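MEDIA RELEASE
Tiltham, 23 May 2026

Skomix opens up its setup and care notes for the Bestness sock cell

If you've ever rung me to ask why your Bestness cell was lovely yesterday and grabbing at thin air today, this one's for you. As of today Skomix is putting out the full setup and care notes for Bestness, our desktop cell for picking up and pairing socks, free to download whether you bought a cell from us or are only thinking it over. A spares kit goes on sale alongside the notes, and I'll get to that further down.

I run the bench at our Tiltham workshop, so I set up every cell before it goes out, and I'm usually the one who gets it back when something has worked itself loose. The notes started as my own scribbles. They've been tidied up a fair bit (our office wouldn't let me leave the swearing in), but they still go in the order I do the job, starting with the desk and finishing with the cables.

Bestness is one arm, a two-finger gripper and a set of cameras. It isn't a big machine and it doesn't need a big room. It does need its cameras pointed the right way and its fingers clean, and most of the calls we get come down to one of those. I like to keep the code on one monitor and the camera views on another, side by side, with a proper mix of socks on the desk — fluffy ones, ribbed ones, the ones with frilly cuffs — so I can see straight away if a view has drifted.

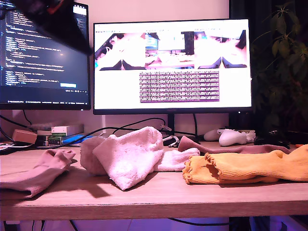
Start with the cameras

The first chapter is all about the views, and it's the longest. Before you let the arm move, open every camera and check that you can see both fingertips in the close-up views. If a tip has wandered out to the side, the mount has shifted. Loosen it, bring it back and nip it up again by hand. Please don't reach for the big driver! I've replaced a lot of cracked mounts and I know what did it.

Next comes light. The cell will happily run under coloured lamps, a desk lamp or daylight from a window, but each one makes a pale sock look like a different sock. If the surface in your close-up view has washed out to nearly white, bring the exposure down until you can make out the texture of the fabric again. Ribs and fluff are what you want to be able to see. Colour matters less than people expect, and I say so in the notes more than once.

Once you're happy, save the settings under a name you'll recognise. Our Paewai install has one set for mornings and another for evenings, and the crew there swap between them in a few seconds. Before they did that they were fiddling with sliders twice a day and then ringing me.

Fingers and grip

The second chapter covers the gripper. Socks shed. They shed much more than you'd think, and the fluffy kind are the worst of the lot. Lint builds up on the inside faces of the fingers until they can't quite close, and then a thin cuff slides straight out. Power the arm down, wipe both faces with a dry lint-free cloth and look at the tips side on. They should meet evenly from top to bottom.

If they don't meet, work through these in order:

Check for a thread caught at the base of a finger. Tweezers are fine, a knife is not.

Check the finger screws. They should be snug, and they all take the same key, which lives in the clip on the back of the arm.

Run the close-and-hold routine with nothing in the grip. You want one clean movement and then quiet. A buzz means the closing limit is set too tight, so back it off a touch and try again.

Swap the fingers over only when the faces have gone shiny. There's a spare pair in the new kit.

After any of that, run the full practice set. It's 134 picks, it takes as long as a decent cup of tea, and the cell keeps a log you can send me if something looks off. I'd much sooner read a log than guess over the phone.

One more tip from the bench. Do your practice on knits with a bit of give before you try anything slippery, and go for a fold or a bunched edge first. Flat fabric is hard work for any two-finger gripper, so the practice set works up to it slowly.
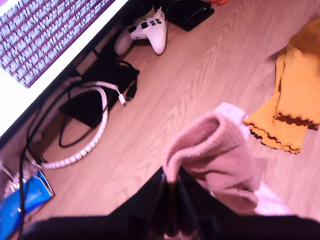 Cable care gets its own chapter this time, and I fought for it. The arm moves all day, and a cable that was well clear when you set it up can creep into the work area over a week or two. I'm a big fan of spiral wrap for this. The white wrap near the black box on my setup goes around part of the wiring in one big loop, and it's far easier to spot against black cables when you're checking what's moved. Leave it slack enough to bend and don't pull the loop tight to neaten it up, however tempting that is. Look for flattened spots, kinks and any plug taking weight it shouldn't. Give each plug a gentle push home with the power off, and then follow the cable back with your fingers the whole way to the box.

If your cell drops a camera halfway through a run, go to the cables before you go to the software. I've lost whole afternoons learning that one.

How often to do all this

Wipe the fingers at the start of each shift. Check the views whenever somebody has bumped the desk, moved a lamp or borrowed a monitor. Cables get a proper look once a week, and the full practice set should be run after any repair at all, even a small one. Every six months we'd like the wrist joint opened up, cleaned and greased. You can do that yourself from the notes if you're handy, or send the arm back to Tiltham and I'll do it here.

I should say what the notes don't cover. The power supply is sealed and should stay that way. Same goes for the motor housings. If you smell something hot or the arm sags when it ought to be holding still, switch it off at the wall and get in touch. Don't run it again to see if it does it twice.

The spares kit

The Bestness spares kit has a spare pair of fingers, two camera mounts, a length of spiral wrap, the finger key, wrist grease and a stack of lint-free cloths. We've made 50 for the first run. Existing owners get first go at them, and if they sell out we'll make more, though the camera mounts take us a while.

For anyone who'd like a hand, there's also an on-site setup visit for $1840. That covers the cameras, the gripper, the cables and a full practice run, and I'll stay until your own people have done each job themselves with me keeping my hands in my pockets. Travel outside Tiltham and Paewai is extra, so ask us for a quote.

Getting the notes

The setup and care notes can be downloaded from the Skomix support page in a screen version and a plain one for printing. I'd print it. Mine has grease on most of the pages and it's still the copy I use. Corrections are very welcome too — if a step doesn't match your cell, tell us which step and send a photo.

About Skomix

Skomix builds and repairs small handling cells for laundries, textile sorters and teaching workshops from its bench in Tiltham. Bestness is its cell for socks and other small knits.

Media contact: Skomix workshop, Tiltham. Interviews and bench visits by arrangement through the support page.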